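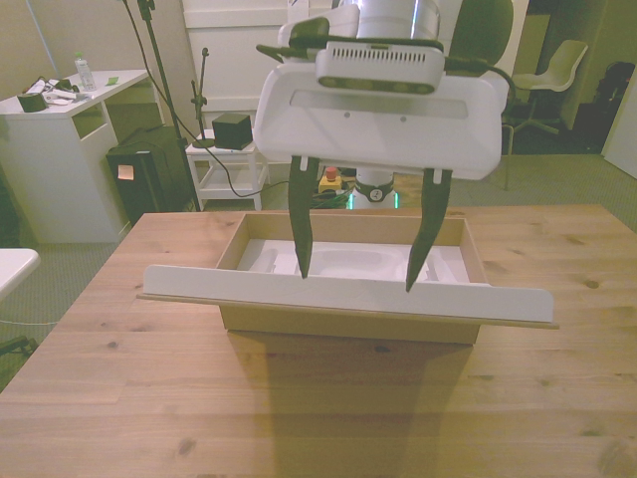
Jolanta Sikora has run the alterations shop on Kerr Street in Grastbridge for 9 years. Before that she worked in the back room of the same shop for the previous owner, Agnes Rennie, who taught her to reline coats.

"Agnes did everything by hand that could be done by hand," Sikora says. "I use the machine more than she did. The customers can't tell, and I can charge a bit less."

The shop is one room with a fitting area behind a curtain. Most of the trade is hems and zips. School uniforms come in late January, formal dresses in November, and the winter coats turn up on the first cold morning of the year, all at once.

"People get the coat out of the cupboard, find the lining's gone, and want it back by the weekend," she says. "I tell them two weeks. Some of them go off and come back a day later and say two weeks is fine."

Sikora trained as a pattern cutter and came to Grastbridge with no plan to open a business. She answered a card in the shop window. When Rennie retired, she offered Sikora the lease, two machines and the button drawers, and they agreed on a price over a pot of tea. Rennie still drops in to buy thread.

The rent is $800 a fortnight. Sikora says that is the figure she thinks about most. A trouser hem does not bring in much, so she needs a steady run of small jobs to cover it, and the wedding work is what lets her take a holiday.

Last year she wrote up 3,288 dockets, the most since she took over. She keeps them in a paper book with a carbon copy and has no interest in changing. Her nephew once set her up with booking software, and she used it for a month.

"I had to take my thimble off every time I wanted to look something up," she says. "The book is next to my elbow. I know where it is."

Prapai Sombatkul joined her three years ago and now handles most of the bridal fittings. She had made dance costumes before that and was used to working with stretch fabric and short deadlines.

"A dancer will tell you straight away if something pinches," Sombatkul says. "A bride will stand there and say it's lovely. You have to ask her to sit down and lift her arms, and then you find out."

The hardest job either of them can remember was a beaded gown that needed to come in at both sides. Sombatkul took off 211 beads along the seams, kept them in a jam jar and sewed every one back on after the fitting. She says she would do it again but would quote a higher price.

There is work they turn down. Sikora will not touch leather, because her machines are too light for it, and sends those customers to a saddler out of town. She also says no to jobs where the repair would cost more than the garment, unless the customer has a reason for wanting it kept.

"A man brought in his father's dressing gown," she says. "The elbows were gone and the collar was nearly gone. I said to him, you could buy three new ones. He said he knew that. So I did the elbows and the collar, and I put a new cord on it."

Sikora's own lease has two years left. She would like to stay where she is, and she has asked the landlord for a better light over the fitting mirror. Sombatkul would like a second curtain.

The shop is closed for lunch between one and half past.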